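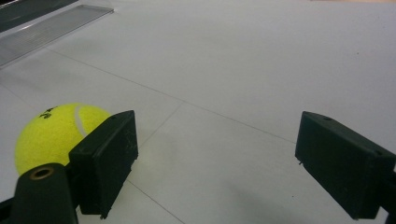
November
By Bronisława Baran, Nitside

Progress report to the Amaral Fund: trial of the Leltach hand-held gripper kit

We are now well into the trial, and I'm happy to say it's going better than I dared put in the proposal. The Leltach kit from Kurnen has been in use almost every working day since it was unpacked, and people who only meant to try it for five minutes keep coming back for another turn.

Where we are

The team has recorded 326 usable demonstrations so far. Another 77 were thrown out, mostly for short dropouts at the start of a recording, a fault that went away after Kurnen sent us a new version of the software. The plan you approved allows for up to 2,000 over the full trial. I don't think we'll need all of them to answer the question you asked us, whether a small group without a robotics background can collect good data with a kit like this.

Setup was quick. The printed guide gets you from the box to a first recording in 30 minutes, and that matched what we saw with two people who had never touched the thing before. The calibration page is the weak spot. It skips a step (you have to close the fingers fully before pressing start) and we lost most of an afternoon to it. I've sent Kurnen a corrected page and they were very nice about it!

What we're working on now

This month is floor work with a tennis ball. It sounds simple, and it is a lovely test for the kit: the ball is light, it rolls at the slightest touch on smooth tile, and the felt looks quite different to the camera depending on the light. We record with the ball in all sorts of places, including the awkward ones. My favorite is the ball right up against the outside of the left finger with the jaws standing wide open. From there you can't just close and lift, you have to back off and come around, and every operator does that a little differently. Those recordings should be some of the most useful in the set.

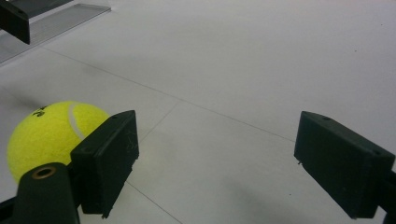 Wear and handling

The finger pads have picked up light scratches and scuffs on their inner faces. I've asked Kurnen whether they sell pads separately, as I'd like a spare pair before we start on heavier objects. Weight is fine for short turns, but crouching over a floor is hard on the knees and back, so we've gone to shorter sessions with a swap in the middle. A foam kneeling mat is on order from our own supplies budget.

Next

- Finish the ball recordings and move on to cups and small boxes
- Repeat the whole set at table height
- Have a new operator do the setup using the corrected calibration page
- Send you a sample of the recordings with our notes on each one

Spending is within plan. The one open question is the second kit. We'd love to have it before the table work begins, and I will send Kurnen's quote as soon as I get it.

Contact: Bronisława Baran, Nitside | Copyright Nitside | Back to top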